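About Us: Tresorier Automation

How we work, and what we changed after the Grornlow fault
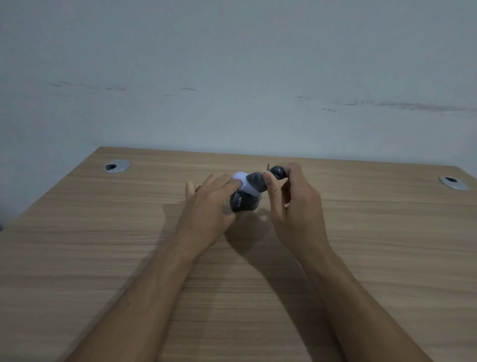 Tresorier repairs, inspects and recommissions small robot cells for packaging and assembly plants. Most of our jobs start with a line that has stopped and a customer who wants to know why. A good part of the answer is found by hand. Before anything goes near a cell we check the small parts ourselves, at a table with nothing else on it, holding the item up in both hands with a thumb and finger on the end that matters. It is slow work. We do it because of a fault we missed, and since this page is supposed to tell you who we are, most of it is about that fault.

Who we are

We are a small company with one workshop and one office, both in the same building. We do not build robots. We work on cells that other companies have built, usually after the original installer has moved on or the warranty has run out. Our customers make or pack light goods: closures, small housings, hand-held items, refill packs. If your cell lifts engine blocks, we are the wrong shop and will tell you so on the phone.

The company started as the service side of a machine dealer called Vasilakis. When the dealer stopped selling robot cells, the service side kept going under its own name. We still look after a number of the old Vasilakis cells, and we hold the drawings and wiring sheets for all of them. If you have one and you have lost the manual, send us the plate number from the cabinet door.

What happened at Grornlow

Grornlow is a packing plant we have served for a long time. The cell in question picks small molded items from a tray and places them in a carton insert. It had been stopped for a gripper change, which we carried out. We fitted new finger pads, taught the pick positions again, ran the cell empty, then ran it with product for 300 cycles without a drop. We signed it off and went home.

The cell ran for 1,436 cycles after sign-off. Then the gripper let go of an item during the fast move between tray and carton. The item hit the inside of the guard and fell onto the floor of the cell. The robot carried on, because the part-present signal was still on. It placed nothing into the next slot, went back to the tray and picked again. It dropped a second item in the same way.

An operator saw the empty slots and opened the guard door to clear the floor. The door switch should have stopped the robot at once. The robot slowed but did not stop until it had finished the move it was on. The operator had not yet stepped in. There was no injury and no contact. We treat it as a serious event all the same, and so did the plant.

What we found

There were two separate faults, and they had nothing to do with each other.

The first was in the finger pads. One pad in the set was thicker at one edge than the others. With the gripper closed, it held the item by a narrow strip instead of the full face. That was enough at the speed we used for the test run. It was not enough at production speed once the pads had picked up some dust from the cartons. The part-present signal came from a sensor that measured how far the fingers had closed, and the window on it was set too wide. A gripper closed on nothing looked the same to it as a gripper closed on a part.

The second was in the door circuit. At some point before our visit, a line in the cell program had been changed so that opening the door called a normal end-of-cycle stop. The hard-wired stop that should have backed it up had been bridged in the cabinet with a short piece of wire. We do not know when this was done. Our sign-off sheet at the time asked whether the door switch had been tested. The box was ticked, and the test had been done, but with the robot standing still at its home position. At home position both kinds of stop look the same.

That second one is ours. We did not bridge the circuit, but we were the last people to sign for the cell and our test could not have found the problem.

What we did about it

We removed the bridge, restored the hard-wired stop and put the program line back. The cell stayed locked off until the plant's own safety staff had repeated every door and emergency stop test with the robot moving. We replaced the full set of pads and closed up the sensor window. The cell then ran 1,037 cycles at production speed with one of our people standing at it before it was handed back. We did not charge for any of this.

After that we went back through our records and pulled every cell we had signed off using the old sheet. There were 57. We visited all of them. None of the others had a bridged circuit. Some had loose sensor windows, and we reset those on the spot.

How we sign off a cell now

These rules apply to every job, large or small.

Door switches and emergency stops are tested with the robot moving, first at reduced speed and then at full speed. We measure the stopping time and write it on the sheet. A tick is no longer accepted.

The cabinet is opened on every visit, including visits that have nothing to do with wiring. The safety circuit is checked against the drawing, terminal by terminal. If there is no drawing, we make one.

The cell program is compared with the last saved copy before we start and again before we leave. Any difference is listed and shown to the customer.

Part-present sensors are tested with a part, without a part, and with a part held badly on purpose.

Pads and fingers are checked as a set before fitting. So are sample items from the customer's own stock, by hand, for loose ends, soft spots and anything that moves when it is gripped. Two people do this separately and compare notes.

The person who does the repair does not sign the sheet. Someone else comes to do that, which can mean a second visit. We know this is annoying when you have a line standing still. We quote for it up front - it is not an extra.

The Tumateo log

Every stop, drop and near miss reported to us goes into a shared log we call Tumateo. It began as a spreadsheet after the Grornlow visits and is now a small database with a very plain web page on the front. Customers with a service agreement can read the entries for their own cells and a version of the rest with plant names removed. Grornlow agreed to have its name left on, and read this page before it went up.

Entries are short. Each one gives the type of cell, what it was doing, what was seen, what was found and what was changed. We also log the visits where we found no cause, and those stay open. Please report small things. A single dropped part is worth an entry, even if the cell recovered by itself.

What we ask of customers

Keep the cabinet locked, and keep a list of who has the key. Do not let anyone, including us, leave a bridge in a safety circuit. If a door switch keeps tripping and is holding up production, call us and keep the cell off until it is fixed. Tell us if the product changes, even slightly. A new coating or a softer plastic can change how an item sits in the gripper, and we have seen cells start dropping parts the same week.

If a robot does not stop when the door opens, press the emergency stop, switch the cell off at the main isolator, lock it, and call the workshop. We pick up that line outside working hours too. Leave any dropped parts where they fell if you can. Their position helps us work out at which point in the move they came loose.

Page last revised Nov 22, 2018. The current sign-off sheet is sent with every quote, and a blank copy can be requested from the office.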